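Buscar en la guía Buscar Todas las secciones

Guía de puesta en marcha Moris
Sección 4. Registro de demostraciones con dos pinzas de mano

Esta sección explica cómo preparar y registrar demostraciones a dos manos con las pinzas Moris, con destino al método de aprendizaje por imitación Satside. Se da por hecho que las dos pinzas están calibradas (sección 3) y que el equipo de registro tiene instalado el paquete Minhas.

4.1 Antes de empezar

1. Despeje el tablero y deje sobre él solo los objetos de la tarea.
2. Conecte el cable de cada pinza y compruebe que llega a las cuatro esquinas del tablero sin tensarse.
3. Abra y cierre cada pinza a fondo tres veces. Minhas guarda los valores extremos como recorrido completo.
4. Verifique que la placa de marcadores de cada pinza está bien atornillada y sin huellas de dedos.
5. Ajuste la exposición de las cámaras a un valor fijo. La exposición automática desplaza el color entre episodios y el entrenamiento lo acusa.

PRECAUCIÓN: no pase los dedos entre las almohadillas con la pinza activa en modo de prueba.

NOTA: los materiales translúcidos dan profundidades poco fiables. Satside trabaja con imagen en color y pose de la pinza, de modo que pueden usarse, pero conviene marcar la casilla «translúcido» en la ficha de la tarea.

4.2 Registro de un episodio

1. Coloque los objetos según la posición que propone Minhas. La tolerancia es de 13 mm.
2. Sujete una pinza en cada mano, con los dedos abiertos y separados de cualquier objeto.
3. Inicie el registro con el pedal y mantenga las manos quietas hasta oír el segundo tono.
4. Ejecute la tarea a velocidad constante. Si falla un agarre, repita el agarre sin detener el registro – los intentos corregidos también se aprovechan.
5. Vuelva a la postura inicial y pise el pedal.
6. Etiquete el episodio como completo, corregido o descartado.

PRECAUCIÓN: no tape las placas de marcadores con la manga ni con el otro brazo. Si la pose se pierde durante más de 800 ms, el episodio se descarta de forma automática.

4.3 Cuántos episodios hacen falta

En nuestras pruebas con tareas de mesa, 100 episodios por tarea bastaron para que la política aprendida llegara al objeto de forma repetible. El agarre fino mejoró más al variar la posición de partida que al añadir episodios iguales. Los episodios corregidos redujeron los bloqueos tras un primer agarre fallido.

No mezcle en un mismo conjunto episodios tomados con almohadillas de distinto tipo. Si cambia las almohadillas, repita la calibración y abra un conjunto nuevo en Ferby.

4.4 Vistas de referencia

Dos vistas de un mismo puesto: la primera, desde una pinza con las mordazas abiertas; la segunda, desde la altura de la cabeza, con las dos placas de marcadores a la vista.
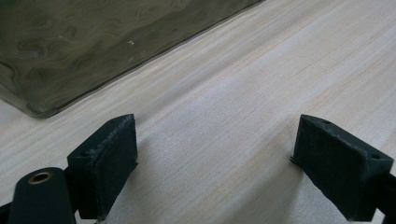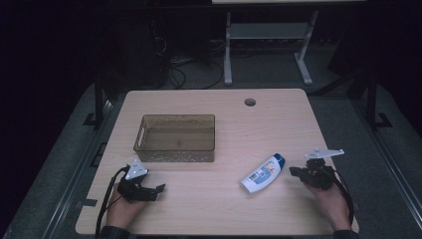
Comentarios de esta sección (1)

Minhas 2.1 me descartaba casi la mitad de los episodios por pérdida de pose, y el fallo estaba en mi forma de girar la muñeca derecha al acercarme al objeto. Bajé la velocidad en ese tramo y ahora pasan casi todos. Vendría bien que el apartado 4.2 dijera si el límite de 800 ms se cuenta por pinza o sumando las dos. – Ferrán

Secciones relacionadas
Sección 3. Calibración de las pinzas
Sección 5. Revisión y etiquetado en Ferby
Sección 6. Entrenamiento con Satside
Cambio de almohadillas
Notas de la versión de junio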